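How to Prepare for a Hearing Test
Wetley Hearing Center — Patient Information
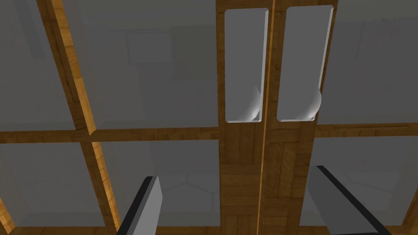

Wooden cabinet doors with glass panels.

A diagnostic hearing test measures how well each ear detects sound and how clearly speech is understood. The results help the audiologist decide whether treatment, a medical referral or simple monitoring is appropriate. The steps in this guide apply to adults seen at the main clinic. Parents of children under five should request the pediatric guide when booking, as the testing method is different.

Before You Book

Check whether your insurance plan requires a referral. Some plans will not pay for a diagnostic test unless a physician has ordered it, and a referral dated after the visit is usually not accepted. If you are unsure, call the member services number printed on your insurance card and ask about "diagnostic audiometry." Routine hearing screenings may be covered under a different benefit.

Tell the scheduling desk if you use a wheelchair, need an interpreter or have difficulty sitting in a small enclosed room. One of our sound booths has a wider door and level entry, and it must be reserved in advance.

Certain symptoms should not wait for a routine appointment. Contact a physician or an emergency department the same day if you have:

Sudden loss of hearing in one or both ears
Severe dizziness with a change in hearing
Drainage or bleeding from the ear
Weakness on one side of the face

The Week Before

Step 1. Complete your history form. Form 3529 is available through the Hellow patient portal or on paper at the front desk. It asks about ear infections, surgery, noise exposure at work and at home, and family history. List every medicine you take, including those bought without a prescription. Several common drugs can affect hearing or balance, and the audiologist will need the dose as well as the name.

Step 2. Consider whether you have wax buildup. Wax that blocks the canal can change the results and may mean the test has to be repeated. If you have needed wax removal in the past, arrange to have your ears checked by your primary care office first. Do not use cotton swabs or ear candles. Do not use drops if you have ear tubes or have ever had a hole in the eardrum, unless your physician has told you to do so.

Step 3. Write down the situations in which you have trouble. Be specific. "I miss the end of sentences when my daughter calls" is more useful to the audiologist than "I can't hear well." Note whether the trouble is worse on one side, and when it began.

The Day Before

Stay away from loud noise for the full day before your visit. Concerts, power tools, lawn equipment and loud music through earphones can all cause a temporary change in hearing. If your job is noisy and you cannot take time away, wear hearing protection for the entire shift and ask for a morning appointment.

If you develop a cold, a sinus infection or ear pain, call the clinic. Congestion can affect the middle ear, and the audiologist may prefer to move the test to a later date.

The Day of the Test

Arrive 30 minutes before your appointment if this is your first visit. Testing takes place in the Rautiainen wing, on the ground floor. Bring the following:

Photo identification and insurance card
Referral, if one is required
Form 3529, if you have not sent it through Hellow
Results of any earlier hearing tests
Your current hearing aids, with their charger or spare batteries

You may eat, drink and take your usual medicines. Please leave large earrings at home and be ready to remove glasses and headbands, which can keep the earphones from sitting properly. Patients are welcome to bring a family member or friend, who may sit in on the discussion of results.

During the Test

The audiologist will first look into each ear with a lighted instrument. A soft tip may then be placed at the opening of the canal to measure how the eardrum moves. You may feel slight pressure, similar to the feeling in an airplane.

You will then sit in the sound booth and wear earphones. Press the button each time you hear a tone, even when it is very faint. Tones are presented at several pitches. A tone at 3000 Hz, for example, falls in a range that is important for understanding consonants and is often affected by noise exposure. Long pauses are normal and do not mean that you have missed something.

In the speech portion, you will be asked to repeat words. Guess if you are not certain. The audiologist needs to know what you heard — including the words you heard incorrectly. Tell the audiologist at once if you feel unwell or if the earphones shift. The booth door is never locked, and the test can be paused at any point.

After the Test

Results are reviewed with you before you leave. You will receive a chart called an audiogram, which shows the softest sounds you could hear at each pitch. A copy is added to your Hellow account and, with your permission, sent to your physician.

If hearing aids are recommended, you are under no obligation to order them that day. Patients enrolled in the Vivesus assistance program may be eligible for up to $200 toward a fitting. Ask the front desk for an application, and submit it before the fitting takes place.

To change or cancel an appointment, use the Hellow portal or call the scheduling desk before 4:00 p.m. on the working day before your visit.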